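Clearing Up After a Meal – Our Project Report
Mathis Pons and Lucienne Maillard

2. The table

We wanted a mess that felt like a real lunch, so rice was the obvious pick – it gets everywhere! Scraps go in the clear container, and the black tray is for the rice. 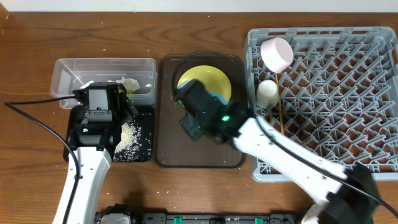
Rice in the black tray and on the wood, with the clear container next to it. 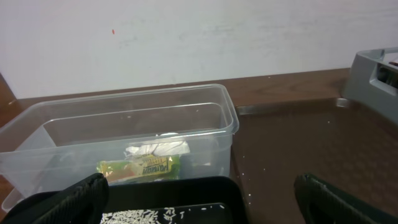
3. What we'd change

Lucienne wants to do the dishes first and the rice last. I'd start with the rice (I hate it under my sleeves). We'll try both orders in October, 5 rounds each.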